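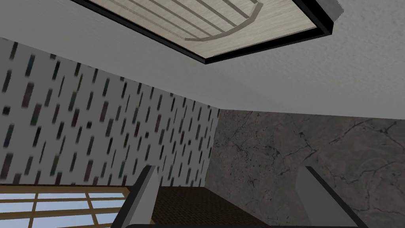
June, second entry, after lunch. Darko sent their swing numbers for the Binex ball and I don't believe them yet. Their claim is that a ball with one side left alone and the other roughened "evenly" will swing late and swing more, and that the roughening can be done by machine so every ball comes out the same. The word evenly is doing a lot of work there. The two balls I cut the wrapping off this morning weren't even at all. Surface went the way the gray surface does in the picture, smooth and faint on the left and getting coarser and more pebbled as you go right, flecks and all. If that's one face of one ball, then whatever they measured was a gradient, and the seam angle on top of it.

Setup same as last entry. Bowling machine on the short lane, Jinix tracker on the tripod behind the stumps, side net pulled tight. Ball speed fixed, seam canted to first slip, no wobble that I could see by eye (which isn't worth much). Tracker calibrated at the start. Did not recalibrate after the break and should have.

Batch A, new balls straight out of the box: deviation small, mostly in the expected direction, a few going the other way for no reason I can name.

Batch B, Binex treated: more movement, yes. I'm not going to pretend otherwise. But the spread is also wider, and Darko's summary gives only the mean. A bowler doesn't get to deliver the mean. If one ball hoops and the next goes gun-barrel straight, I'd like to see that on the page before anybody uses the word consistent.

Batch C, our own balls, hand-scuffed on a board the way the nets bowlers have always done it: landed between the other two. Spread looked no worse than B. Touran Karimi thinks this is the only interesting result of the day and I'm leaning her way.

Total deliveries logged 517. Dropped 11 where the tracker lost the ball in the second half of flight. All of those were from batch B. That bothers me. If the tracker loses the ones that move latest, we're understating B. If it loses them because the dull side doesn't show up against the net, it's just a lighting problem and tells us nothing about swing. Can't separate the two from what we have. Need a plain dark sheet behind the lane and a rerun before I say anything to Bostdale.

Note on weight. Treated balls should come out lighter if material's being taken off the leather. Darko say the loss is negligible. Put five on the scale and got 151 grams for the lightest, and that's a ball that's never been hit. Inside what we'd accept for practice use, but too low for my liking, and I have no "before" weight to compare it with. They should have sent us the same balls weighed both ways. Asked for this in the first email. Asked again today.

Things in their write-up I'd query even if the numbers were perfect:

The indoor air. They ran theirs in a closed hall with the heaters off and don't give humidity. We had the roller door half up. Everyone has an opinion on damp air and swing, and I've yet to see a test that settles it for me, but you can't leave it out of the table.

Who set the seam. A machine feeds what you load. Touran and I loaded alternate overs and my overs show less movement than hers in every batch. Same machine, same marks on the chute. So the loader is a variable, and a big one, and Darko don't mention theirs.

The comparison ball. They compare Binex against "a worn ball". Worn how? Grass, concrete, a bag full of other balls? I could make Binex look brilliant or useless just by picking the worn ball.

Touran's point, which I'll put down as she said it: "They've tested the sandpaper and called it the ball." Fair. She also thinks the stitching on the treated ones sits prouder than on ours. I ran a thumbnail over a couple and couldn't tell. She's going to measure seam height with the dial gauge, same four spots on each ball, without knowing which batch it's from. I'll tape over the stamps.

Bostdale want a yes or no for the academy nets order. Answer for now is no, with the door open. I'd rather they bowl with what they have for another month than buy crates of something on a mean.

To do
Dark sheet behind lane, both sides
Recalibrate Jinix every break, write the time on the sheet
One loader for everything, or a jig — ask the machine shop what a jig would cost
Humidity reading at the start of each batch
Blind seam heights (Touran)
Chase Darko for raw deliveries and the before weights

4:40, roller door's stuck half up again. Machine covered, balls back in their boxes, B on the top shelf with the tape on.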